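Workshop notebook – Kilwood plan, model and drawings
9 April 2022

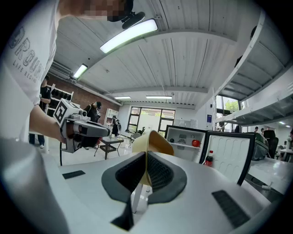

Where we are with the floor plan

Big day on Kilwood! The two-story version finally holds together on paper and I want to get it all down before I forget how we got here. Braulio and I spent the morning with the ground floor sheets spread out, and by lunch the stair had moved for what I hope is the last time. It now starts beside the front door and turns once on a half landing, and that single change freed up the whole back wall of the house for the kitchen and dining side. I'd been fighting that wall for weeks.

Total finished area comes out at 2947 square feet by my takeoff. Sizwe should check this against his spreadsheet, he counts the stair opening differently from me and we always end up apart by one stairwell.

Changes from the Ruddock plan, for anyone picking this up cold:
– study moved to the front, door off the hall and out of the great room
– powder room turned ninety degrees so you don't look straight at the toilet from the entry (finally)
– pantry is now walk-in, reached from the mudroom side as well as the kitchen
– laundry went upstairs, next to the linen closet
– fireplace deleted from the base plan, kept as an option on the outside wall

I love the mudroom now. You come in from the garage, drop everything, and the pantry door is right there, so groceries travel maybe four steps. In Ruddock you carried them past the bottom of the stairs and through the dining area, and everyone who walked the show house remarked on it.

The scale model

Built the ground floor at half-inch scale in foam board, walls only, no ceiling. The upper floor lifts off as one piece. I glued the stair in the old position first, because I was working from yesterday's print, and had to cut it out again with the long blade. There's a scar on the floor by the closet. Leave it, it will be under the bench anyway.

What the model showed that the drawings didn't:

The hall feels longer than it is. Standing a scale figure at the front door and sighting along to the back windows, you get a really lovely view right through the house, but the left wall is blank the whole way. Tayla suggested a wide cased opening into the study with a pair of doors that fold back. I cut one in with a knife while she was still talking and it's so much better! The study loses a stretch of bookcase wall. I think it's a fair trade, Braulio isn't sure.

The island is too big. I'd drawn it generous and proud of it, but with the model table in place there wasn't a comfortable path between the island stools and the dining chairs. Took 12 inches off the length and shifted the whole thing toward the sink. Now two people can pass behind someone sitting down. Pendant positions on the electrical sheet are wrong as a result, see the list at the end.

The loft rail. From the great room you look up at it at quite a steep angle and the solid half wall reads as a heavy band. I tried a version with open balusters made of toothpicks (fiddly, do not recommend after coffee) and the light from the upper window comes through onto the stair. Very happy with this one.

Upstairs

Three bedrooms plus the main suite, same as Ruddock, but the shared bath now has the tub and toilet behind their own door, with the two sinks outside. Corey asked for that after living with the other layout in his own place. His kids are at the age where somebody is always locked in.

The main suite closet is still unresolved. As drawn it is 151 square feet with the dressing bench, and that's more than the smallest bedroom, which looks silly on a plan. Options I can see:

Give the back part of it to the laundry, so there's a folding counter and a hanging rail.

Or pull the bedroom wall in and let the closet stay as it is, but then the bed wall gets tight for nightstands.

I lean hard toward the first. A door straight from the closet to the laundry would be a treat to live with. Need to look at where the dryer vent goes though, it currently runs to the side wall and would have to go up through the roof or take a longer route with another elbow in it.

Finish samples

Toltach sent the flooring boards and I have them laid out by the north window. The mid-brown one is the best by a mile in daylight. Under the shop lights it goes a bit orange, so please look at it before evening. The pale one shows every bit of grit, I walked on it in work boots and regretted it.

Brundent cabinet doors are here too, in the painted white and the stained option. The hinge side on the stained sample has a small gap at the top corner. Could be only the sample, but I'm asking for another. Henk says the lead time is up to 3 months on the stained, so if we want it in the first house we need to choose soon.

Loose ends

– Sizwe: area check, and header size over the new study opening
– Braulio: redraw the pendants over the shorter island, and the switch by the pantry door that now lands behind an open door
– Tayla: folding door pair for the study, price with glass and without
– Corey: dryer vent route if the laundry grows
– me: second Brundent sample, fix the window over the landing (sill is too low on the side elevation, fine on the rear one)
– whoever used the last of the foam board, there's an order sheet on the back of the door

Next I want to cut the roof for the model. The garage gable and the porch roof meet in an awkward little valley over the front door and I can't picture it properly from the elevations. Going to try bringing the porch ridge down a foot and see what happens.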